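March 24, 2018
Towel folding, hand-held demos, day 2 of the new grip approach

Started late, calibration target had gone walkabout and was under the Virnen box. Reprinted it anyway so now there are two, keep the new one on the hook please.

Question for today: does it matter where the demonstrator puts the jaws relative to the fold before closing? Rigoberto says yes, a lot. I said the policy would sort it out given enough demos. He is winning.

Data so far: 176 demos total on the fleece towel. Threw out 20 after replay, mostly tracking dropouts when the wrist turns over too fast, a couple where I closed one hand before the other and dragged the whole towel sideways. So training on what's left. No augmentation on this run except the usual brightness jitter.

Method, as of this morning (changed again, read this if you were here last time):
- both hands open, tips over the cloth, pause, then close. The pause matters. Without it the model learns a sort of swoop and grabs on the way down.
- approach the folded edge from outside at a shallow angle. Straight down on top of it just squashes the layers and you pick up one.
- close slow. Lift only when both hands have closed.
- drop the towel back on the table differently each time, don't be neat. I keep being neat. My first batch is all practically the same layout and you can see it in the loss, lovely curve, useless on the table.

Ran the checkpoint from the swoop demos against the checkpoint from the pause demos, same start positions taped out on the table. Swoop: got hold of both layers 6 times out of 20. Pause: 14 out of 20. Small numbers I know. But the swoop failures all look alike, jaws shut a bit early and the top layer slides out. The pause failures are a mix, some are just the left hand going wide.

Depth is still the weak point. Pale cloth on pale wood, the wrist view has very little to go on near the hem except the shadow under it. Tried the desk lamp from the side to make the shadow stronger. Better on that one setup, then worse when I moved the lamp, so it had simply learned the lamp. Took it away again. Overhead lights only from now on, both banks on, and write it in the log if somebody changes it.

Pads. The Zirari foam picks up lint like mad, and the friction changes over a session, I think. Haven't measured. Plan is to do a pull test with the spring scale, clean pad vs pad after a full session, same towel. Bagheri rubber sheet is the other option, thinner, will need a shim behind it or the jaws won't meet properly. Cut a pair but didn't fit them yet. Don't mix pad types inside one dataset!!

Latency between the two wrist streams: measured again with the blinking LED, it's 2 frames off between left and right. Constant, so can be corrected in post, but the older recordings don't have the correction and I am not sure the loader knows which is which. Added a flag. Old recordings default to uncorrected. If your numbers suddenly change thats why.

Also tried a wider starting opening. I used to begin half closed because it feels more precise, but then the tips cover the bit of cloth you want the network to look at. Fully open leaves a clear patch between them. Will redo the half closed ones, or drop them, depends on time.

Open questions
Does the pause need to be a fixed length? Mine are shorter than Rigoberto's, and the policy sometimes hangs over the towel forever as if it can't decide it has paused long enough. Mixed lengths in the data is probably the cause. Maybe a progress input would fix it, maybe just trim everything to the same length. Trim first, its cheaper.
Action chunk length, leave alone until the above is done. One thing at a time (note to self).
Second towel. Everything is on one towel. Need the striped one and a thin cotton one at least before showing this at Skendport in June.

To do
pull test on pads
trim pauses, retrain, same taped positions
check flag in loader on one old and one new recording
more tape

Wrist views, jaws open over the towel before closing:
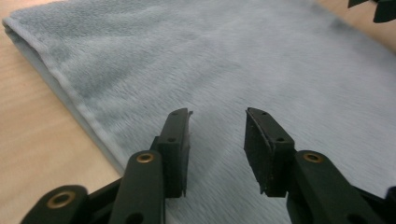
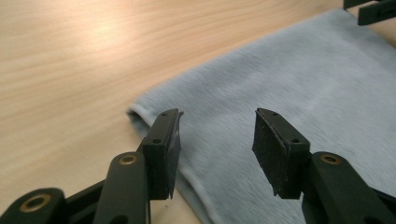
Entered by: Rigoberto's bench partner / checked: Rigoberto Zavala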